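Dealer Talk: Purificación Cantero on Used Truck Inspections at Fardale

13/12/2025

Purificación Cantero has managed the pre-owned truck department at Plendberg Motors in Fardale for six years. In September the dealership changed the way it inspects pickups taken in trade, and she met with us to explain the new procedure.

"We used to check a truck the same way we checked a sedan," Ms. Cantero said. "A truck that has pulled a trailer wears in other places — the hitch mounts, the rear springs, the transmission cooler lines. The old form had 30 items on it and very few of them concerned towing."

The current form lists 53 items. Each truck is also driven on the grade outside Lindsay before a price is set.

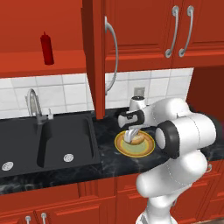

Ms. Cantero stated that buyers may read the completed form before they make an offer. "It stays with the truck. If we replaced the brake pads, the form says so, and if we left a dent in the tailgate, it says that too."

Asked about cost, she noted that the average repair bill per truck now stands at $1,442. The dealership has kept its documentation fee unchanged.

The department plans to extend the procedure to cargo vans at its Turkari Road location. "Vans lead a hard life," she said. "We are still writing that form, and the sliding doors alone take up most of a page."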